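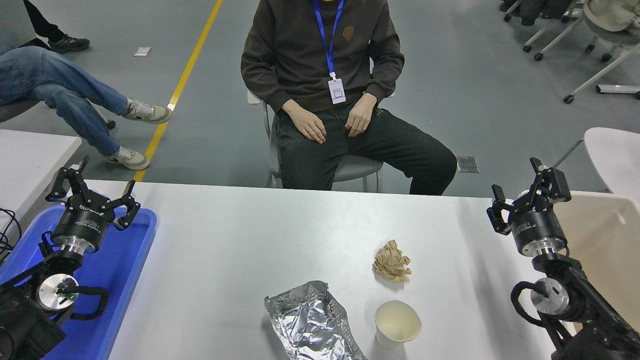
Mavel G2 Two-Finger Gripper for Tabletop Arms

Sold singly or as a matched pair. Fits the Kisov wrist flange directly, other wrists with the adapter ring. In stock, ships within the week.

I run this little shop and I only list grippers I've had bolted to my own arms for a good long while, so bear with me, this page is longer than the box it comes in! The G2 is the one I get the most mail about. People want to know if it's better than the Bretari claw (depends), if it'll pick up soft stuff (yes, mostly) and if they really need two of them (sorry, probably yes). I'll try to get to all of that.

What it is

The G2 is a parallel gripper, electric, with two fingers that open and close in a straight line. It opens to 100 mm between the pads. No air line, no compressor, one cable for power and data. The body weighs 450 grams with the standard fingers on, and that number matters more than you'd think on a small arm, where every bit you hang off the wrist comes straight out of what you can lift. From the mounting face to the fingertips it's 172 mm, so do measure your reach before you order. I've had two customers send one back over that, and both times the arm was simply mounted too close to the table.

The fingers come off with two screws each. I keep three sets in a drawer: the stock rubber-faced ones, a narrow pair for getting under thin things, and a printed set I ruined with a heat gun and keep meaning to replace.

What I test with

I gave up on test blocks early. Every gripper on the market can pick up a wooden cube, and I've never had a customer write in about cubes. So my standard bench set is junk: paper, foil, a paper cup, a cloth, whatever is light and won't hold still or won't hold its shape. It costs next to nothing and it's mean. A paper cup will tell you in one try if your force setting is silly.

Some notes from my log, G2 with stock fingers, factory firmware:

Crumpled paper. Easy from above, provided you go for the middle of the wad. Go for an edge and you get a corner of paper and the rest dangling. I run the force low and the speed at half.

Aluminum foil. This one surprised me. Foil doesn't spring back, so each grasp leaves it a bit flatter than the last and the pads have less and less to close on. After enough tries I re-crumple it by hand and start over. The narrow fingers do much better here. If your camera relies on depth, foil will also give you grief before the gripper even gets there – all those bright facets.

Paper cup. Grab the body for a carry, grab the rim for a gentle lift. At the default force the G2 will crush a small cup, no question. Turn it down to 30 percent and it's fine. I wish Mavel shipped it that way.

Cloth. My favorite test, and the one I'd base a purchase on. Pinch, lift, hold it just over the table, then see what happens when you start moving. The rubber pads grip a crumpled cloth nicely. A cloth lying dead flat is another story, and you'll want either the narrow fingers or a second arm to bunch it up first.

Running two

The second arm changes the kind of work you can try. One holds, one pulls. One pins the cup while the other drops something in it. If you're buying a pair, order them together so they come with the same firmware, and label them left and right on day one with a paint pen. I didn't, and I spent an entire evening in April calibrating the wrong one.

Cable routing gets fiddly with two. Leave a generous loop at each joint, more than looks tidy, and run the wrist through its whole range by hand before you power anything. A loop that's too short will pull the connector out a hair at a time, and you'll be chasing a communication fault that comes and goes. Ask me how my summer went.

I also like a shallow tray under the parked position. Screws, finger pads, the odd washer, they all end up in it and not on the floor.
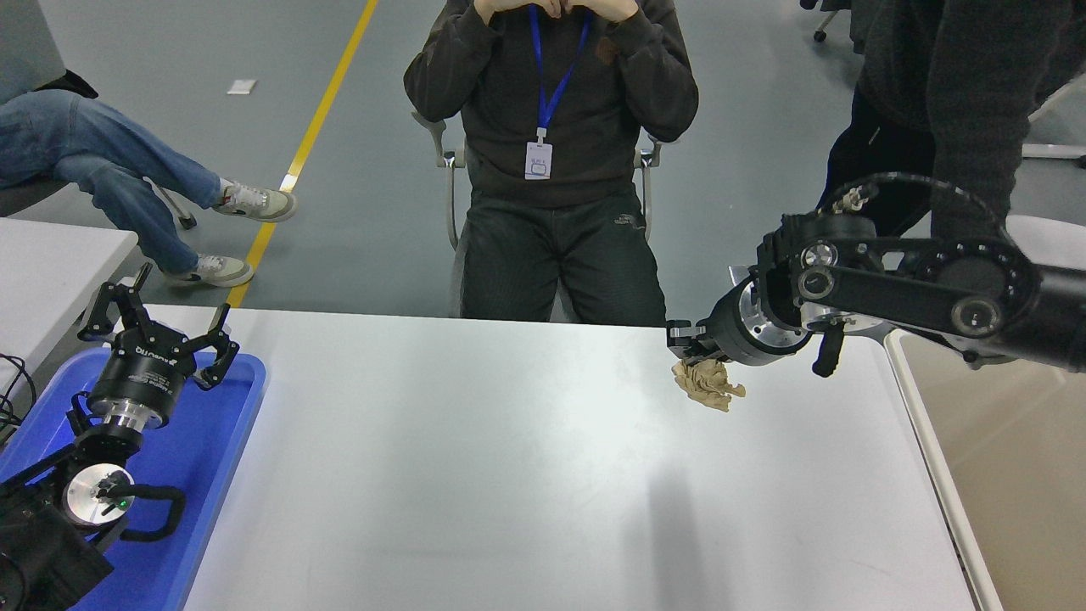

G2 or the Bretari claw?

I sell both, so I've got no horse in this one. The Bretari has curved fingers that close around a thing, and for round or lumpy objects it's lovely. You can be pretty sloppy with your aim and still come up with something. It's heavier, though, and it can't get under anything flat. The G2 asks for better aim and pays you back with cleaner releases. When it lets go of a cloth the cloth drops where you wanted it, while the claw tends to drag one fold along with it.

For teleoperation with a person driving, I'd start with the G2. Open and closed are easy to read on a screen and easy to map to a trigger. For bin picking with lots of odd shapes I'd lean toward the claw. Plenty of people end up with one of each, and the adapter ring makes swapping a ten-minute job.

Controller and software

The G2 talks to the Kisov controller out of the box. For anything else you'll want the Poojary bridge board, which I stock, and which has the better manual by a mile. Position, speed and force can all be set per command. You get position feedback and a motor current reading, and the current reading is good enough to tell an empty grasp from a full one on anything as thick as a cloth. On a single sheet of paper it isn't, so use your camera for that.

Firmware note, 2nd August: the latest release fixes the slow first close after power-up. If yours came from me before then, please update it, it takes a couple of minutes over the bridge board.

In the box

One G2 gripper
One pair of rubber-faced fingers, fitted
One cable with strain relief
Four mounting screws and a hex key (the key is soft, use your own)
Printed quick-start sheet

Sold separately

Narrow fingers, pair
Adapter ring for non-Kisov wrists
Poojary bridge board
Spare rubber pads, pack of eight

Questions I get a lot

Will it fit my arm? Send me the bolt circle and a photo of the flange and I'll tell you. I reply to everything, usually the same evening.

Can I print my own fingers? Please do! The drawing for the finger mount is in the downloads section. Keep them short and stiff, and glue a bit of rubber on the face.

How long do the pads last? Mine go shiny long before they tear. Once they're shiny, foil starts slipping, so I swap them then. Wiping them down with a damp cloth buys you some extra time.

Do you take returns? Yes, as long as the screws holes aren't stripped and the cable hasn't been cut. Finger marks and scuffed pads are fine – I'd rather you tried it properly on your own table.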